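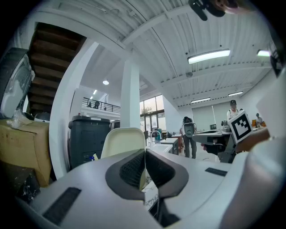 Dultness workshop, April

Section 9. Setting Up and Looking After the Wash Basins

This section covers the two basins on the open floor: the square one with the grey veined marble pattern, and the plain white one on the metal frame stand. It replaces the sheet that used to be taped up by the light switches. If you still have that sheet, throw it out. It told people to tighten the drain nut with a wrench, and we have paid for that advice once already.

The supplier, Arrieta, ships a booklet with each basin. Read it for the parts diagram and be careful with the rest. The booklet says the Omska stand carries 1,110 pounds. I have found no page that says how the load was placed, how long it stayed there, or what the floor was. Treat the stand as something that holds a basin and some water. Do not sit on it or stand on it to reach the lights.

9.1 Before you start

You will need a level, a flashlight, a bucket, two dry rags, a roll of thread tape, and the shims from the parts drawer. The booklet adds "no tools required." You do not need a wrench, true enough, but try leveling a frame on concrete by eye and see how you feel about it the next day.

Do the work with the ceiling lights on, daylight or no daylight. The windows throw a glare across a white basin and you will miss a hairline crack. The fluorescents are high up, so they won't show you the underside either. That is what the flashlight is for.

Note: The marble pattern makes inspection harder. A grey vein and a grey crack look much the same. Run a fingernail across anything you are unsure of. A vein in the finish should feel smooth and a crack should catch.

9.2 Placing the stand

1. Pick the spot first, then carry the stand to it. Do not drag it. The feet have plastic caps that come off when dragged, and the caps in the spares bag are a different size.

2. Leave enough room to walk all the way past the basin with a bucket in your hand. The booklet shows it pushed tight into a corner. Whoever drew that never had to reach the back of the faucet.

3. Set the level across the frame front to back, then side to side. Shim the low foot.

4. Press down on each corner in turn. If one rocks, go back to step 3. Folded cardboard is not a shim. It goes soft the first time water gets to it.

5. Check the level once more after everything else in this section is done.

Caution: Keep power strips and cables away from the basins. Look at the floor before you open a faucet, every time, because cables move during the day and the basins don't. If a cable has to cross between the basins, finish the job that needs the cable, unplug it, and then run the water.

9.3 Seating the basin

1. Wipe the top of the frame. Grit under the rim will keep the basin from sitting flat.

2. Two people lift. The booklet says one. The booklet's one person evidently has nothing to open, step over, or turn around in.

3. Lower the back edge first, then the front. Keep your fingers on the outside of the rim.

4. Look underneath with the flashlight and see that the rim touches along its whole length.

5. If the basin shifts when you push it with a flat hand, lift it off and start again. Do not fill the gap with Groten sealant. The tube claims to bond "almost anything" and I would like to know what the almost is. Whatever it does bond has to be cut apart when the basin needs to come off.

9.4 The faucet

The marble-patterned basin has a chrome faucet at the back left corner. Left-handed people tend to like it there. Everyone else gets used to it.

1. Put the washer on before the nut. This is printed wrong in the Arrieta booklet, second drawing.

2. Hand-tighten, then give it a further quarter turn with a rag around the nut.

3. Wrap the supply thread with tape in the direction the fitting turns. Three wraps will do.

4. Connect the hose. The hose in the kit is 81 inches long, longer than you want. Coil the extra loosely behind the basin and tie it off where no foot will find it.

5. Open the faucet slowly and let the air out.

6. Close it and wait nine minutes with a dry rag under the joint. A quick look isn't a leak test, whatever the booklet thinks.

Note: The faucet cartridge is described as tested to 2,325 openings. It is an oddly exact number and I don't know what happens at 2,326. Replace the cartridge when it starts to drip and ignore the count.

9.5 The drain

1. Check that the drain ring sits flush. Feel it, don't just look at it.

2. Hand-tighten the nut from below. No wrench.

3. Put the bucket underneath before any water goes in, including the first cupful.

4. Fill the basin to a third, pull the plug, and watch the joint from below with the flashlight.

5. A bead of water on the nut means the washer has turned over. Take it apart and turn it back. Tightening harder will crack the collar.

Note: Small bottles left lying in a basin roll toward the drain and sit on it. If the water seems slow, look for one before you blame the pipe.

9.6 What goes on and around the basin

Things gather on a basin. I have stopped trying to prevent it and would settle for them gathering in one corner.

1. Keep bottles together at the back, beside the faucet, with tall ones standing where a sleeve won't catch them.

2. Close every cap. Flip caps count as open until you have pressed them and heard the click.

3. Leave the front edge bare. It is where hands and forearms come in.

4. Anything round should be put down where it can't roll. The rim slopes inward a little, so a thing that rolls will end up in the bowl. Better there than on the concrete, but still.

5. Put the trash can behind the basin, near enough to reach and far enough that the lid opens fully. Its number should face out.
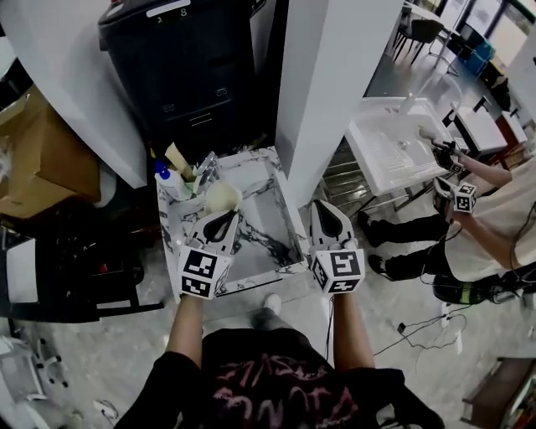

Fig. 9-1. Bottles kept in the back corner by the faucet, trash can behind; second basin at right.

6. Cardboard boxes stay off the floor near the basins. Set them on something.

7. Roll office chairs clear before you start cleaning. Casters pick up whatever is on the floor and carry it to the next spot you just wiped.

9.7 Cleaning

Unai Carrasco wrote the original cleaning steps and they were longer than this. He wanted a separate cloth for each surface. I asked for one reason that would hold up and got a shrug, so the cloths are down to two.

1. Clear the rim. Put the bottles on a table, not on the floor.

2. Rinse the bowl with warm water.

3. Wash with a soft cloth and ordinary dish soap. The Arrieta booklet recommends Arrieta's own cleaner. We tried it against dish soap on the two halves of one basin and no one who looked could say which half was which.

4. Use the second cloth, dry, on the faucet. Chrome shows water spots.

5. Wipe the drain ring and lift out whatever has caught there.

6. Wipe the bottoms of the bottles before you put them back, or they will leave rings.

Caution: No scouring powder and no green pads on the marble pattern. We don't know how deep the pattern goes. The booklet calls it "permanent," the same word it uses for the sticker on the box, and the sticker came off in the rain.

Do the full clean every Wednesday. On other days steps 2 and 5 are enough, unless somebody has been rinsing brushes.

9.8 If something is wrong

Basin rocks. A shim has worked out or a foot cap is gone. See 9.2. Don't wedge it with whatever is closest.

Drip at the faucet base. Check the washer order in 9.4 before you order a new faucet.

Drip from the spout. Cartridge. The spares are marked "left" and "right" and as far as I can tell they are the same part.

Slow drain. Look for a bottle or a cap first, then clean the trap over the bucket. No drain chemicals. They have a way of finding the washer before they find the clog.

Smell from the drain. Run water for a minute to refill the trap. If it comes back by the next day, the trap is leaking or was put in backward.

Grey line that wasn't there before. Fingernail test, 9.1. If it catches, drain the basin, hang the tag on the faucet, and leave it dry until somebody has looked at it from below. Groten will sell you a repair kit for this. The photographs on the box were taken from very far away.

9.9 Moving a basin

1. Close the supply, then open the faucet to let the pressure off.

2. Drain the bowl and take off everything loose, the bottles included.

3. Disconnect the hose over the bucket. There is always more water in it than you expect.

4. Lift the basin off first, then move the stand. Do not carry them together, even a short way.

5. At the new spot, begin again at 9.2. A stand that was level in one place tells you nothing about the next one, and the concrete here is less flat than it looks.

Next: Section 10, Floor drains and mats.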